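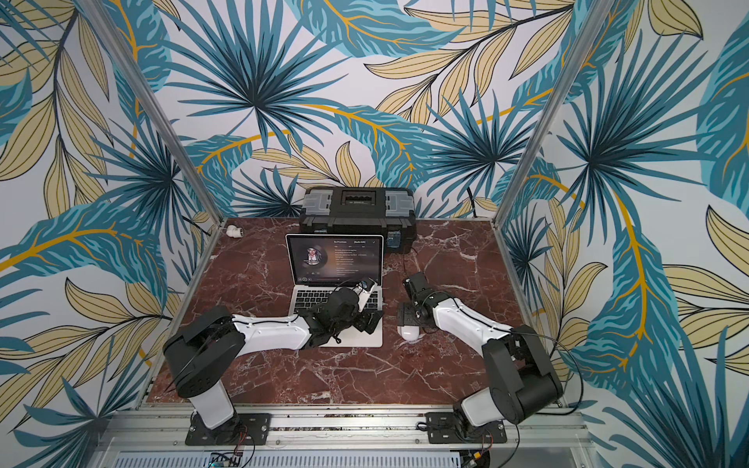
Section 3. Setting up your workstation at home

Skodmont Study Service
Guide for borrowers of home study equipment
Last revised 7/24/24

This section applies to all borrowers who have received a computer, screen, keyboard and mouse under the home loan scheme. It should be read after Section 2 (Collecting and checking your equipment) and before Section 4 (Signing in to your account). Borrowers who have been lent a laptop only may go directly to 3.4.

The equipment remains the property of the Service throughout the loan. The borrower is responsible for its safe use and for returning it complete, with all leads, on or before the date shown on the loan slip.

3.1 Choosing a place

The workstation should be set up on a firm, level surface that is deep enough for the screen to stand behind the keyboard at a comfortable distance. A dining table is acceptable. A bed, an ironing board or a folding stool is not.

1. Choose a place within reach of a wall socket. The mains lead supplied with the screen must reach the socket without being stretched.
2. Check that the surface does not rock when pressed at each corner.
3. Position the table so that daylight falls from the side. Where this cannot be done, draw a blind or curtain during the brightest part of the day.
4. Leave a clear gap behind the computer. The vents on the rear panel must not be pushed against a wall, a curtain or a cushion.
5. Clear food, drink and plants from the surface before unpacking.

Caution: Do not set up the equipment directly above or beside a radiator, or in a room where there is a bath or shower.

Note: Where the household shares one table for meals and study, the borrower may pack the equipment away between sessions. In this case please follow the order given in 3.7 each time.

3.2 Unpacking

The equipment is supplied in the grey Okard carrying case. Keep the case and the shaped inserts for the whole of the loan. Items returned without their inserts may be subject to a packing charge as set out in Section 9.

1. Lay the case flat on the floor and release both catches.
2. Remove the document wallet and set it to one side. It contains the loan slip, the sign-in card and the returns label.
3. Lift out the screen with both hands, holding it by the frame. Do not press on the glass.
4. Lift out the computer, the keyboard and the mouse.
5. Take the leads from the lower compartment and remove the paper ties.
6. Compare the contents with the loan slip. Report anything missing before connecting any item to the mains.

3.3 Connecting the screen and computer

All leads supplied by the Service carry a coloured sleeve at each end. The colour of the sleeve matches the colour of the dot beside the socket in which it belongs.

1. Make sure that the wall socket is switched off.
2. Stand the screen on the table and raise it until the top edge is level with the eyes of the person who will use it most often.
3. Connect the lead with blue sleeves from the screen to the computer.
4. Connect the mains lead with black sleeves to the screen.
5. Connect the mains lead with yellow sleeves to the computer.
6. Plug both mains leads into the wall sockets, or into the extension block if one appears on the loan slip.
7. Switch on at the wall, then switch on the screen, then switch on the computer.

The first start may take longer than later ones. A plain green background with the word Starora will appear when the computer is ready. Do not switch off while this is being prepared, even if the screen goes dark for a short time.

Caution: Use only the mains leads supplied. An extension block must never be plugged into a second extension block.

If the screen stays dark after 6 minutes, switch off at the wall, check that the lead with blue sleeves is fully home at both ends, and repeat step 7. If there is still no picture, contact the helpdesk and quote the number on the loan slip.

3.4 Connecting the keyboard and mouse

The keyboard is joined to the computer by a lead. The mouse has no lead and sends its signal to a small receiver. Borrowers with a laptop will have been given a mouse only and should begin at step 2.

1. Plug the keyboard lead into either of the sockets marked with a white dot.
2. Turn the mouse over and slide back the battery cover.
3. Take out the receiver, which is stored beside the battery.
4. Insert the battery with the raised end pointing in the direction shown inside the cover, and close the cover.
5. Plug the receiver into a free socket on the computer or laptop.
6. Move the switch on the underside of the mouse to the on position.
7. Place the mouse on the table and move it gently from side to side. The pointer should move on the screen.

Some polished, patterned or glass surfaces can make the pointer jump or stick. If this happens, place the mouse on a plain mat or on a sheet of card. A mat may be requested from the helpdesk free of charge.

The mouse may be used in either hand. To change the buttons over for left-handed use, open Settings, choose Mouse, and select Left. The change takes effect at once and may be reversed in the same way. 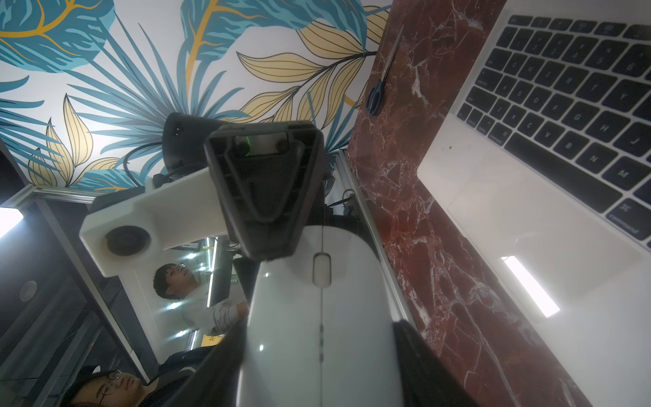
What should I do if the pointer moves too quickly for me to control?

Open Settings, choose Mouse, and drag the speed bar to the left until the pointer moves at a comfortable pace. The new speed is saved to your own account and will not affect other members of the household who sign in separately.

3.5 Adjusting your position

Discomfort during long periods of study often comes from a chair or screen set at the wrong height. Please take time over the following steps, and repeat them for each person who uses the workstation.

1. Sit well back in the chair with both feet flat on the floor. Use a footrest or a firm box if the feet do not reach.
2. Let the upper arms hang loosely. The forearms should be level with the table.
3. Draw the keyboard forward until it can be reached without leaning.
4. Place the mouse beside the keyboard at the same height.
5. Move the screen backwards or forwards until ordinary text can be read without bending the neck.
6. If text is hard to read at this distance, open Settings, choose Display, and increase the text size. The largest setting is 200 per cent.

Borrowers who wear glasses for reading may prefer a slightly lower screen. Those who normally use a special chair, keyboard or other aid should tell the helpdesk, which can arrange for suitable equipment to be added to the loan.

Note: Stand up and look away from the screen at regular intervals. Children should be reminded to do so by an adult.

3.6 Connecting to the internet

The computer can be connected through the household's own broadband or through a Picard travel router, where one has been issued.

Using household broadband:
1. Select the fan-shaped symbol in the lower corner of the screen.
2. Choose the name of your household network from the list.
3. Type the password exactly as it is printed on the household router, taking care over capital letters.
4. Select Join, and wait for the word Connected.

Using a Picard travel router:
1. Stand the router on a windowsill or high shelf.
2. Connect it to the mains and wait for the light on the front to stop flashing.
3. Choose the network name printed on the base of the router.
4. Type the password from the sign-in card and select Join.

The travel router carries a monthly allowance, which is set for study use. It is not intended for films or games. When the allowance has been used, pages will load slowly until the next month begins.

Caution: Do not write the password on the computer, the router or the case.

3.7 Switching off and packing away

1. Save any open work.
2. Select Finish, then Shut down, and wait until the screen is dark.
3. Switch off at the wall and remove the mains leads.
4. Move the switch on the underside of the mouse to the off position.
5. Coil each lead loosely. Do not wind leads around the computer or the screen stand.
6. Return each item to its own insert, placing the screen in last with the glass facing the padded lid.

If the workstation will not be used for 2 weeks or more, take the battery out of the mouse and store it in the document wallet. Equipment on a full-year loan must be brought in for its safety check in June. A reminder will be sent to the address on the loan slip.

3.8 Cleaning

Switch off and unplug the equipment before cleaning. Wipe the screen with the dry cloth supplied. The keyboard, mouse and outer case of the computer may be wiped with a cloth that has been dampened with water and wrung out well. Sprays, bleach and kitchen cleaners must not be used on any item. Allow everything to dry fully before it is plugged in again.

Spilt liquid must be reported to the helpdesk on the same day. Switch off at the wall, leave the item unplugged, and do not attempt to open it.

Continue to Section 4. Signing in to your account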